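Clastmont Household Reuse Room: Progress Report to the Bouvier Fund, July
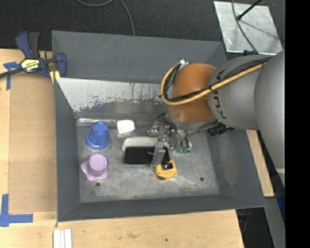 A few household things in the metal bin, with the wide brush in the middle and the yellow tape measure in front of it.

Dear friends at the Bouvier Fund,

It has been a full and happy stretch since our last report, and I will try to tell it in order, though I know from past letters that I tend to wander. Your grant was meant to help us get good everyday things back into homes, and that is what we have been doing — brushes, cups, tape measures, all the small stuff that people forget they need until the first night in a new apartment.

We had 397 households come through on the books in the first half of the grant period, and each one went home with 2 bags, so that makes 794 bags out the door. We had hoped for a good number but I will admit I was still surprised when I added up the sheet (and then added it up again over coffee, to be safe). The kitchen bag is still the favorite. The second one, which we call the fix-it bag, started slowly and then took off in spring, mostly thanks to the tape measures. People want to know if the couch will fit! We can't keep them on the shelf.

Sorting is where most of our hours go. Small things used to arrive in mixed boxes and stay in them for weeks, and you can imagine what it was like trying to find a lid. Now they get looked over in small batches, a handful at a time, before anything goes to the shelves. Brushes get their bristles checked and a good wash, cups are matched up with others of their size, and anything we can't put a name to waits on the Friday table until somebody recognizes it. A fair number of those turn out to be parts of a juicer.

The Sallament Street shelves are finished and full, and we moved the heavy items down low as you suggested on your visit. Gridside has let us keep the side room through the winter, a great relief to all of us, and the lease cost stays as it was in the budget you approved.

Some things are behind. The printed labels came back with the wrong size and had to be sent off again, so the bags are still marked by hand. We are also short on dish towels and can openers, and we have far more vases than any town could use. Pickup hours on Friday run late nearly every week, and we would like to open a second evening once the schedule allows it.

For the rest of the grant we plan to set up 5 more drop-off spots, get the labels right, and put the remaining supply money toward towels and cleaning brushes. The spending sheet is attached, with receipts behind it in the same order. Please do come by again when you can — the coffee is better than it was last time, and we would love to show you the new shelves.

With many thanks,
The Reuse Room team, Clastmont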